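Floors, and other things I said I would do in November

We bought the house in Bollness with brown carpet in every room, including the one with the bathtub. The previous owner was proud of it. He walked us through each room and said "carpet," in case we had missed it.

My plan was to pull it all up in November and lay wood. I had a budget of 990 dollars, a borrowed pry bar and a book from the library with a smiling man on the cover. It is now spring. The book is overdue and I no longer trust the man.

The carpet came up fine. Under it was a layer of green foam that had turned to something like stale cake, and under the foam were staples. I had been warned about the staples by Nazar Hrynyshyn, who did his own place in Faltlow and still kneels down like someone getting into a cold lake. I told him I liked small repetitive jobs. I did like them, for 4 evenings.

Then you have to pick a color. I thought wood was a color. The flooring store carries 13 kinds of brown, and each one has a name that sounds like a horse. I took home samples and moved them from room to room, and at every hour of the day a different one was wrong. My wife wanted something warm. I wanted something that would hide crumbs. We have been married long enough to know these are the same conversation.

Walls came into it too, of course. You can't put a new floor next to an old wall without the wall noticing. We went back and forth between gray, the other gray, and a kind of olive I was against on principle until I saw it next to brown boards and had to go quiet for a while.
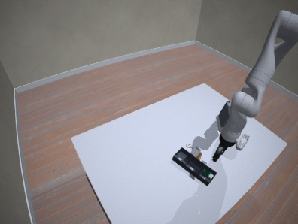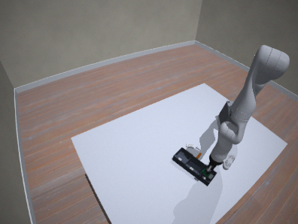
Brown boards, olive-gray wall, pale gray baseboard, both times.

Baseboard deserves its own complaint. It exists to cover the gap between what you measured and what you have. Mine covers a lot. In the back bedroom the gap at the closet end was wide enough to lose a pencil in, and I did, and the pencil lives there now.

Milan Geerts came over to help with the cuts. He owns a good saw and has opinions about mine. We did the hallway in one Saturday, with a long break to argue about which way the boards should run. He said toward the window. I said toward the door. We ran them toward the window, and it looks great, and I have asked him not to bring it up when my in-laws are here.

So far the hallway is done, the back bedroom is done if you stay out of the closet, and the bathroom is bare down to the subfloor, where I found a newspaper and one very flat sock. The living room is still carpet. I vacuumed it yesterday and thought, for a brown carpet, it's in pretty good shape.

Posted 28/04/2025. Filed under: house, knees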